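Quiénes somos

Sullach es un centro de formación en manipulado, embalaje y preparación de piezas pequeñas. Imparte enseñanza práctica a personas adultas que desean incorporarse a talleres, almacenes, archivos y servicios de expedición, y presta además asesoramiento a entidades que necesitan ordenar sus puestos de trabajo. La sede principal se encuentra en Prollmont, en un edificio de dos plantas que el centro ocupa en su totalidad.

La institución nació como un curso de encuadernación y cartonaje. Con el paso de los años, las empresas de la comarca empezaron a solicitar personal que supiera colocar objetos delicados en su caja, protegerlos, cerrarlos y documentarlos, y el programa se fue ampliando hasta adquirir su forma actual. La encuadernación se conserva como módulo optativo y continúa impartiéndose en la planta baja.

Nuestra misión

Sullach tiene por finalidad enseñar a trabajar bien sobre una mesa. La expresión figura en los estatutos y resume el criterio con el que se diseñan los cursos. Se presta atención a la superficie, a la posición del material, al recorrido de las manos, a la elección del envase y al estado en que queda el puesto al terminar la tarea. El alumnado procede de ámbitos muy diversos, y no se exige titulación previa para acceder al nivel inicial.

El centro entiende el orden como una competencia profesional que puede enseñarse, practicarse y evaluarse. Por este motivo, la recogida del puesto forma parte del ejercicio y se califica con los mismos criterios que el resto de la actividad.

Instalaciones

El edificio de Prollmont dispone de 700 metros cuadrados útiles. En la planta baja se sitúan la recepción, el taller de encuadernación, el almacén de cartón y papel y la zona de expedición. La planta superior acoge las aulas de mesa, la biblioteca técnica y los despachos del equipo docente. Un montacargas comunica ambas plantas y permite trasladar el material sin utilizar la escalera.

Las aulas de mesa constituyen el núcleo de la actividad. Se equiparon por fases y no todas presentan la misma disposición: algunas conservan el mobiliario de la primera etapa, mientras que las más recientes se organizan en puestos separados. En todas ellas rigen las mismas normas de uso. Los objetos personales se depositan en las taquillas del pasillo, los líquidos permanecen fuera del aula y el material de prácticas se devuelve a su estantería al término de cada sesión.

Cada puesto se prepara de acuerdo con el ejercicio previsto. En las prácticas de colocación se extiende papel blanco sobre la mesa y se fija con cinta adhesiva. El papel delimita la zona de trabajo, protege la superficie y facilita la localización de piezas de tamaño reducido. Cuando el ejercicio requiere mayor longitud, se solapan dos hojas y se comprueba que la unión quede plana.

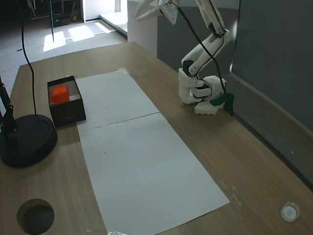

Las cajas de prácticas se escogen por su formato y por el contraste entre el exterior y el interior. Un forro claro permite apreciar con facilidad si una pieza ha quedado inclinada o apoyada contra una pared, y ayuda a juzgar el espacio que resta para las demás. Con los cubos y bloques de los primeros ejercicios se aprende a valorar la holgura antes de pasar a objetos frágiles o de forma irregular.

El papel se sustituye cuando está rasgado o cuando la cinta deja de sujetarlo. Las marcas leves de uso se toleran en los ejercicios de iniciación. En las pruebas finales, en cambio, se trabaja siempre sobre papel nuevo, que el propio alumnado corta, alinea y fija antes de comenzar.

Programa formativo

La oferta se organiza en un nivel inicial y un nivel de especialización. El nivel inicial comprende 543 horas lectivas, de las cuales la mayor parte se desarrolla en las aulas de mesa. Sus contenidos abarcan la preparación del puesto, la clasificación de piezas, la colocación en caja, los materiales de relleno, el cierre y el etiquetado. Se incluye asimismo un módulo breve de ergonomía, en el que se estudian la altura de la superficie, la iluminación y la alternancia de posturas.

El nivel de especialización se articula en itinerarios. El primero está orientado al embalaje de instrumentos y material de laboratorio. El segundo se dirige a archivos y colecciones, con especial atención a las cajas de conservación y a los papeles de protección. El tercero, de incorporación más reciente, trata la preparación de pedidos de pequeño formato y las devoluciones. Quienes han superado el nivel inicial pueden matricularse en cualquiera de ellos sin prueba adicional.

Las clases se imparten en español. Parte de la documentación técnica se facilita en la lengua original del fabricante, acompañada de un glosario elaborado por el profesorado.

Material didáctico

El centro mantiene una colección propia de cajas, estuches, separadores y piezas de muestra, reunida bajo el nombre de Fondo Lūse. La colección cuenta con 2.430 referencias catalogadas y se emplea a diario en las aulas. Cada referencia lleva una ficha con sus medidas interiores y exteriores, el tipo de cierre, el revestimiento y los ejercicios en los que se utiliza.

El Fondo Lūse admite donaciones de empresas y particulares. Se aceptan envases en buen estado, con su tapa y sus piezas interiores completas. Antes de incorporarse a la colección, cada envase se limpia, se mide y permanece un tiempo en el almacén de la planta baja. Las cajas que no resultan adecuadas para la docencia se entregan al servicio de reutilización.

Reutilización y residuos

El servicio de reutilización, denominado Rerent, presta cajas y material auxiliar a asociaciones, escuelas y pequeños talleres de la comarca. El préstamo es gratuito y se formaliza mediante una ficha firmada por la entidad solicitante. El material debe devolverse limpio y plegado, en los casos en que el formato lo permita.

El papel usado en las mesas se separa de la cinta adhesiva y se deposita en los contenedores de la zona de expedición. El cartón sobrante se aprovecha para separadores y plantillas. En diciembre se realiza una revisión general del almacén, durante la cual el servicio de préstamo permanece cerrado.

Evaluación y acreditación

La evaluación es continua y se basa en la observación directa del trabajo en el puesto. Al término de cada módulo, el alumnado realiza un ejercicio completo, desde la preparación de la superficie hasta la recogida final. El profesorado valora la estabilidad del contenido, el aprovechamiento del espacio interior, la limpieza del cierre y la claridad de la etiqueta. La rapidez se tiene en cuenta únicamente en el itinerario de preparación de pedidos.

Quienes superan todos los módulos reciben un certificado propio del centro, con indicación de las horas cursadas y del itinerario elegido. Los ejercicios no superados pueden repetirse una vez en el mismo curso, previa solicitud en secretaría.

Colaboración con otras entidades

Sullach organiza cursos a medida para empresas, bibliotecas y centros de enseñanza. Las sesiones pueden celebrarse en Prollmont o en las instalaciones de la entidad solicitante, siempre que se disponga de mesas estables y de luz suficiente. Con carácter previo se realiza una visita técnica, en la que se examinan los puestos, los recorridos del material y los envases de uso habitual. El informe resultante se entrega por escrito y puede solicitarse sin compromiso de contratar el curso.

El centro acoge también visitas de grupos escolares. La visita incluye un recorrido por el almacén y un ejercicio sencillo de colocación en las aulas de mesa, adaptado a la edad de los participantes.

Admisión y contacto

Las solicitudes de plaza se presentan en secretaría o por correo postal, con el formulario de inscripción y una copia del documento de identidad. Las plazas se asignan por orden de llegada. Las personas con necesidades de accesibilidad pueden indicarlas en el formulario, a fin de que el puesto se adapte antes del inicio del curso.

La secretaría atiende al público en horario de mañana. Las consultas sobre donaciones al Fondo Lūse y sobre préstamos de Rerent se gestionan en la zona de expedición, con entrada por el patio.

Última actualización de esta página: 13 ene 2019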